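Hutosgate Laboratory Newsletter
Safety and Reliability Notes

Gripper faults on the Chambi table-clearing station

Work on the Chambi station was suspended for 8 working days in April following a fault in the grip-force control of the arm. The station has since returned to service under revised limits. The present notice summarizes the findings for staff in other groups who use the same controller.

The fault came to light during an unattended run of 775 pick attempts on plates and shallow bowls. The arm is instructed to take each plate by its rim, with one finger outside the side wall and the other on the upper face, and to lift only when the measured force has settled. In 21 attempts the controller reported a settled grip before the fingers had closed fully. Most of these ended with the plate slipping back onto the table. In 3 cases the plate was carried beyond the table edge and dropped, and one of them broke on the floor of the walkway. No injury occurred. The walkway should have been closed during the run and was not, and the matter has been recorded as a safety incident for that reason.

Elikem Aryee and Gladys Usuga examined the logs and traced the early reports to a filter setting carried over from the previous finger set. The setting had been correct for the older, softer fingers. With the present ones, the first light contact against a rim produced a short peak in the force signal, and the filter held that peak long enough for it to be read as a stable grip. The force sensor itself was tested separately and found to be within its limits.

The following measures are now in force. The filter setting is stored with the finger set and is loaded again at each change of fingers. A lift may begin only after finger position and force agree – either signal alone is no longer accepted. Travel beyond the table edge is blocked in software. Unattended runs require the walkway barrier to be closed, and the barrier switch has been wired into the stop circuit.

Groups at Brikolholm operating the same controller are asked to check their stored settings before their next run and to report the result to Aníbal Palomino. Rim grasps on plates have resumed at Hutosgate at reduced speed, and the full test series will be repeated before normal speed is restored.

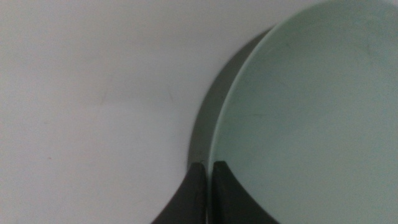 Wilson Londoño has written to ask that the reduced speed be kept for bowls even after the plates are cleared, as the logs contain too few bowl attempts to show that the position check works on a sloping rim.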